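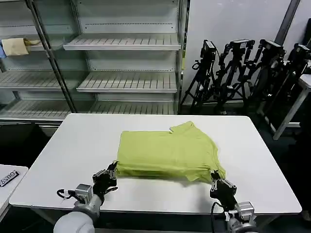 Rosalinda Javier would rather we did the walkaround with the arms powered down, and she wrote back as much the same evening: "you can't check a cable loop while the thing is trying to fold."

Fair. Order changed below. Arms off for items 1 to 6, on for the rest.

Print this page | E-mail this page
3 min read

SHIRT FOLDING PROJECT, BENCH CHECKLIST
Student team Jeltamden. Run before every session. Initial each line, comments underneath, keep it short.
Friday, March 30, 2018
Checked by: Reinaldo Holanda

ARMS OFF

1. E-stop within reach of operator chair. OK
Button sticky, still comes up with a twist. Ask Amel for a spare.

2. Wrist cables, left and right. OK with comment
Left one loops way out to the side. Fine for short reaches, watch it on anything across the body. Right runs down, no complaints. No tape on the joints please, somebody did that in December and it took an hour to get the glue off.

3. Fingers, both hands. OK
Wiggle each one by hand. Left thumb a bit stiff, same as last time. Log it, dont force it.

4. Table top clear and wiped. OK
White top shows everything. Only the garment stays on it when the arms are live. Phones, pens, coffee = off.

5. Tripods. FIX
Legs all in each others way over by the wall. If you kick one you kick them all. Spread the feet, lock the knobs, then recheck the views. Did two, ran out of time.

6. Shelves behind table. OK
Nothing hanging over the front lip. Folded cloth goes flat and pushed back.

Javier again on item 5: mark the feet on the floor with tape so whoever moves them can put them back. Yes. White tape, floor is dark.

ARMS ON

7. Everyone out of reach before power. OK
Say it out loud. Wait for the answer. Not a nod.

8. Home position, slow speed. OK
Speed cap at 20 percent until the first clean fold.

9. Grip test on the green T-shirt. OK with comment
Hands go on the lower corners. Sleeve likes to stick out on the right, pinch near it and not on it. Collar side rides up a little, not a safety thing, write it in the fold log and move on.

10. Table edge clearance. FIX
Right hand comes at the cloth from low down. I want 26 mm between knuckles and rim, got 8 on the slow pass. Raise the approach before full speed. Do NOT just move the table.

11. Stop test mid-move. OK
Both arms held. Shirt did not get dropped.

12. Recording running, disk space checked. OK
Last saved run is 2,913. Name the next one properly, not "test new new".

OPEN
- item 5, finish tripods + tape (Reinaldo)
- item 10, new approach height, then repeat 9 and 10 (Rosalinda)
- spare button

No full speed runs untill 10 is signed. Demo for the Bragança visit uses the same list, no shortcuts because there are guests. Zurkutetti sheet is the old version, throw it out if you find one in the binder.

Signed: R. Holanda
Second signature: waiting

Print | E-mail
8 comments | 26 shares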